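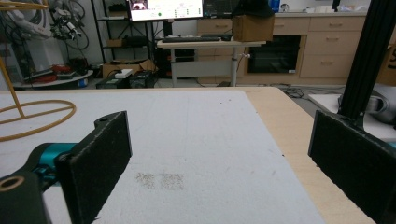

White foam board on the wooden table, two small marks.

Clinics > Clorier > Coverage Help Desk > Walk-through checklist

Mar 24, 2018
By Natalie Treloar

First full check of the coverage help desk before open enrollment help starts in April, and it went so well! Anil Poojary walked it with me.

1. Application forms, current version: OK. We had 200 on the shelf, all with the new income page. Lovely to see.
2. Old forms pulled: NOT YET. One stack still in the back cupboard. Anil is recycling it Monday.
3. Privacy screen between the two desks: OK. I sat on both sides and couldn't read a thing.
4. Locked drawer for pay stubs and ID copies: OK, key signed out to Ruth Entwistle.
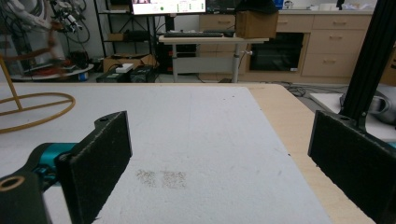
Two brown speckled patches on the light surface.

5. Shredder: OK. It's loud, but wow, it's fast.
6. Walkway from door to desk, wheelchair width: OK after we moved the leaflet rack (it looks better by the window anyway).
7. Extension cords: FIX. The one behind the printer crosses the path. Malcolm Tindall is bringing a cord cover.
8. Interpreter phone line: OK. Tested twice, picked up in under 60 seconds both times!
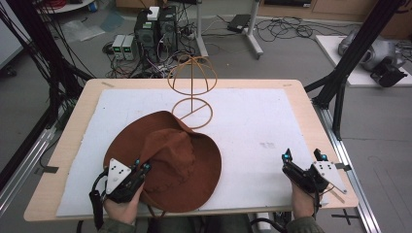
Brown felt hat beside the tan wire stand.

9. Sign saying our help is free: OK, but please hang it lower. People in chairs should be able to read it too.
10. Renewal reminder cards: LOW. Reorder 1000, large print if the printer can do it.
11. Fire exit and extinguisher tag: OK.

Recheck items 2, 7 and 10 before opening day. Mervyn Entwistle has the clipboard.

Clorier Coverage Help Desk, ext. 630 | © 2018 Clorier | Back to top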